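Accountability should not wait for an election

The Hindano inquiry handed down its report in September. It found that a senior official gave evidence he knew to be untrue, and that he did so on more than one occasion. It also recorded, in a footnote on its second-last page, that no further action would be taken at this time. The public is entitled to ask what "at this time" means.

The facts are not in dispute. Investigators reviewed 2345 pages of correspondence and established that 377 of them had been withheld from the parliamentary committee that first requested them. The official told that committee the file was complete. His own notes show he had been advised otherwise.

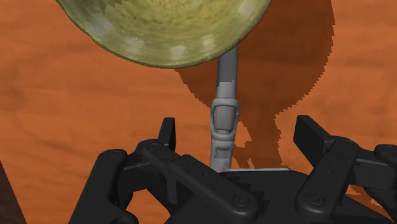 Marilou Dimaculangan
Senior Fellow, Grabner Centre for Public Integrity
10 Nov 2024

Supporters of the decision argue that a prosecution would be slow, costly and uncertain. Each of those points has some weight. Prosecutors must consider the prospect of conviction, and they are right to resist pressure from politicians of any party. Independence does not, however, remove the duty to explain. A short statement of reasons would have harmed no one's case.

The contrast with ordinary citizens is difficult to defend. A pensioner who gives a false answer on a benefits form can expect a letter, a debt notice and, in serious cases, a day in court. In the Jotitz matter, a junior clerk lost her position over a single backdated memo. She had no legal team and was given 63 days to respond.

My colleague Sreekumar Acharya has proposed that every integrity finding against a senior office holder be followed by a published decision, with reasons, within a fixed period. The Bondwood review made a similar recommendation and the government of the day accepted it in principle. It has yet to appear in a bill.

Parliament should legislate before it rises. The rule should apply equally to ministers, their staff and the heads of departments, and it should cover findings already made. The Hindano report ought to be the first matter dealt with under it, and the withheld correspondence should be tabled in full.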